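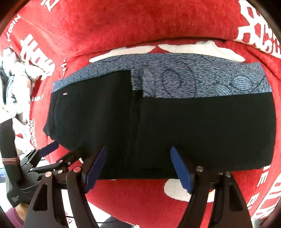 Category: Boat Electronics > Questions and Answers

March 5, 2020
By Tumaini Ogola

Handheld VHF Radios for Small Boats: Frequently Asked Questions

Every winter our shop at Illville harbor receives many questions about handheld VHF radios. I collected the ones which come most often and I answer them here in one place. I write mostly for owners of small open boats, kayaks and day sailers. If you have a bigger boat with a fixed radio, some answers are useful also for you.

Do I need a radio if I always carry my phone?

I recommend to have both. A phone calls one person. A VHF call on channel 16 is heard by every boat and shore station in range which is listening, and the closest boat is often the one who can help first. Also the phone touch screen works badly with wet fingers, and outside the harbor the phone coverage can stop quite suddenly.

How far does a handheld radio reach?

VHF goes more or less in a straight line, so the height of the antenna is more important than the power. From a kayak to another kayak you can expect only a few miles. From a small boat to a coast station with a high mast the distance is much longer. When you can't reach someone, stand up if it is safe and hold the radio vertical, with the antenna up. Many people hold it flat in front of the mouth like a piece of toast, and then the signal is weaker.

What do 1 watt and 6 watts mean?

It is the transmitting power. Most handhelds have a low setting of 1 watt and a high setting of 5 or 6 watts. Use low power inside the harbor and when you talk with a boat you can see. Use high power for distress calls and for long distance. High power empties the battery much faster, so please go back to low after the call.

How long will the battery last?

The makers usually calculate with a lot of waiting, a little receiving and very little transmitting. In real use, with the squelch open and many people talking on a Saturday, it is shorter. Our rental radios are the Orkurier model with the lithium pack, and we charge them after each day on the water, even if the display shows it is still three bars. For a trip with an overnight stay, take a second pack or the tray for alkaline cells. Check that the tray is included in the box, for some models it is sold separately.

Is a waterproof radio also a floating radio?

No, and this is a frequent misunderstanding. Waterproof means that water doesn't enter the case under the test conditions. It can still sink like a stone. If the radio must float, look for this word in the specification. Some floating models turn on a light when they touch water, and it helps a lot in the evening. In both cases use a lanyard, and tie it to your life jacket, not to the boat. If you fall in, the boat may go away from you.

Should I pay more for built-in GPS?

If your budget permits it, yes. A radio with DSC and GPS can send your position when you hold down the red button under the cover. Without GPS you must read your position from another device and say it with your voice, and in a bad moment this is difficult. The Grekberg handheld we sell with GPS costs 42 dollars more than the same one without it, and I think this is money well used.

What is the MMSI number and how do I get it?

It is a nine-digit number which identifies your radio in DSC calls. You have to register for it, and the way depends on the country and whether you sail to foreign waters. Prepare the number before you start to program the radio. Most models accept it only one or two times, and after a mistake the unit must go back to the dealer. Read the digits aloud to another person while you type. In January we had 4 radios on the bench just for this reason.

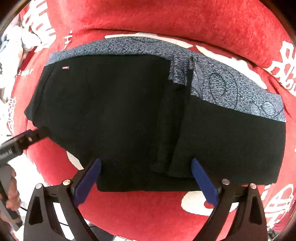
Obadia Makori writes that he bought a used handheld last season and the number of the former owner was still inside. He sent it to the service and waited three weeks, and he would like to warn other buyers that they ask the seller about this before they pay.

Thank you for this, it is good advice. When you buy used, ask also for the age of the battery and for a picture of the charging contacts. Green contacts are a sign that salt water stayed there.

Can I connect an outside antenna?

With some models yes. You unscrew the short antenna and put an adapter for the coaxial cable. Hermans makes an adapter which fits most of the radios in our shop, but compare the thread first, there are two common sizes. Never press the transmit button with no antenna attached, because the output stage can be damaged.

How do I test the radio without disturbing others?

Please don't ask for a radio check on channel 16. Many areas have an automatic service on another channel, or you can call your marina on its working channel. Say the name of the station, then your boat name, then "radio check," and wait. If there is no answer, count slowly to 30 and try one more time.

How should I care for it after the trip?

Rinse it with fresh water with all the rubber covers closed. Dry it with a soft cloth and leave it in the room, not in the sun on the dashboard. Look at the seal of the battery every few months. A single hair or a little sand under the seal is enough to let the water come in. We have refused warranty on radios over 200 dollars for such a seal, and it is an unpleasant conversation for both sides.

Can my children use it?

They should know how to make a distress call, so teach them. Write the words on a card and put it in the dry bag with the radio: Mayday three times, the boat name, the position, the problem and the number of persons. Practice with the radio switched off.

Questions which are not in this list can be left in the comments. I read them in the evening after closing.

11 comments | 27 shares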